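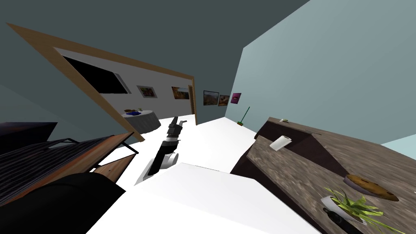 Tuesday, sim bench. Entered by E. Ayala

Palton trial, day two. License is good for 30 days so want the household scenes done first, then the price talk with Barroso.

Scene loads fine now. Yesterdays crash was my config, not theirs. Arm model is the stock one from the Womo library, no edits. Counter with the pie and the paper towel roll is the one I want for grasping. Pie is a good test, thin plate under it, easy to get wrong.

Contact settings: left friction at default. Step rate 90, tried higher, laptop fans went nuts. Stay at 90.

Wrist view next. Fingers open, big dark wood piece right over the left one, very little room. Need to check if Palton's collision shapes match the visible mesh there or are padded. Docs say "tight fit" and nothing else. Support ticket 902, no anwser yet.
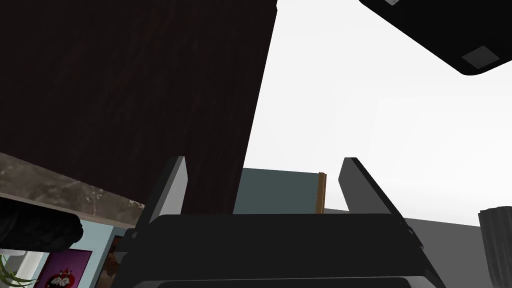
Elvia, turn on the collision overlay before you wait on support, it's in the debug menu. And ask them if the 2,000 is per seat, Bravex got stung on that.

OK will do both. Overlay first, after lunch. If shapes are padded, redo the approach path from the open side.

Still to do: export logs, save the seed, compare load times agianst old setup.

2 comments | 0 shares

Bench notes, internal. Contact: Elvia Ayala | Back to top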